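Wendside Legislative Records Project
Progress report to the Carroll Fund, second reporting period 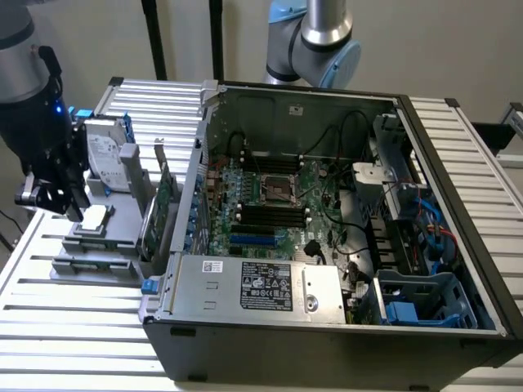

Desktop tower with the side panel removed, motherboard and power supply in view.

Submitted 2/23/19 by Zsófia Boros, project lead

1. Scope of this report

The grant supports the recovery, indexing and public release of subpoena and witness records held by the former Wendside Oversight Board. The period covers intake of the second deposit, the first full round of legal review, and the start of the public index. Spending and staffing are reported in sections 5 and 6.

2. Intake

The second deposit contains 232 case files. Each file should hold the subpoena as issued, proof of service, any letter from the witness or counsel, and the board's final action. In practice 40 files have no proof of service. Renji Kamata has searched the clerk's correspondence for these and matched some of them to mailing logs. A mailing log is recorded in the index as "mailed, service not shown" and is not treated as proof.

The clerk's office changed its numbering twice while the board was sitting. Both number series are kept in the index, with the later one as the main reference. Files that carry only a hearing date have been given a temporary number beginning with T.

3. Legal review

Kiyoshi Murakami completed the review rules and applied them to the whole second deposit. Material is sorted as open, open with redactions, or closed. Closed material is mostly testimony given in executive session, which the board's own rules seal unless a later vote released it. The minutes for two of those votes are missing their roll calls. We have kept the related transcripts closed and have written to the county attorney for a reading of the rule. No reply had been received when this report was prepared.

Home addresses, bank details and the names of minors are redacted in every class. A witness's refusal to appear is not grounds for redaction, and neither is a referral for contempt that was later dropped. Counsel for one former witness objected to the second point. The objection and our answer are attached as Appendix B.

4. Index and public access

Jannik Harms built the search tool on Skemell, as set out in the application. It can be searched by witness, hearing, subject and outcome. Outcome was the hardest field to fill. The board used "excused," "released" and "discharged" without defining them, and the same member sometimes used two of them for one witness. We record the word in the minutes and do not try to merge the terms.

The trial index holds 3,000 page images. Text recognition is adequate on typed pages and poor on carbon copies and margin notes. Carbon copies will be listed by title only until they have been typed by hand.

5. Spending

Spending is within the approved budget in every line except outside scanning, where Orkeo charged separately for oversize exhibits. The difference was met from the travel line. The ledger is attached as Appendix C.

6. Staffing

Kohei Koyama joined as records assistant at the start of the period and has taken over file preparation. The project now has a staff of 5, as planned.

7. Delays and risks

Release of the executive session material depends on the county attorney. If the reading is not received by May, we propose to open the index without those transcripts and show them as "closed, under review." This would change milestone four, and we ask for the fund's approval in writing.

The third deposit is still with the clerk. Its transfer form has been signed by the clerk and is waiting for the county's signature.

8. Work planned for the next period

Complete the search for missing proofs of service.
Hand typing of carbon copies, starting with the contempt referrals.
Second check of redactions by a reader who did not make them.
Public opening of the index, subject to section 7.

Appendices: A, file list; B, objection and answer; C, ledger.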